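Home | Topics | Robot faults | Index
Print this page | E-mail this article

Gududum fault

The Gududum fault is a grasping failure in tabletop robot arms, named after the control program in which it was first recorded. The arm closes its gripper at the wrong height and presses down on the work surface.

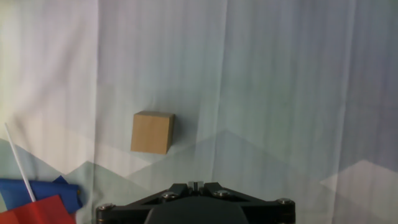 It was reported by the Innes workshop in October, during trials with small wooden blocks on patterned cloth. In 1,000 attempts the fault occurred 178 times.

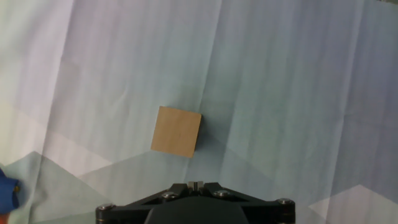 The cause was traced to the height estimate, which took creases in the cloth for the edge of a block.

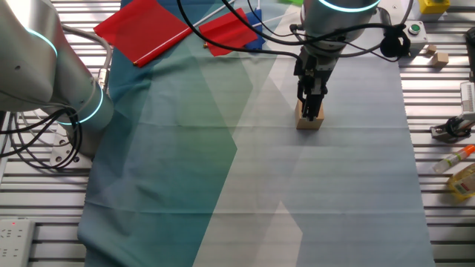 Photo: Innes workshop

Damage was limited to bent fingers and torn cloth. Where two arms share a table, a stalled arm may also block the other.

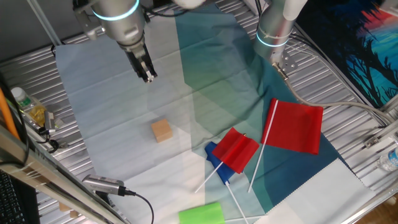 Source: Jamia picture archive

Grarow, a later version, stops the arm when the downward force passes a set limit.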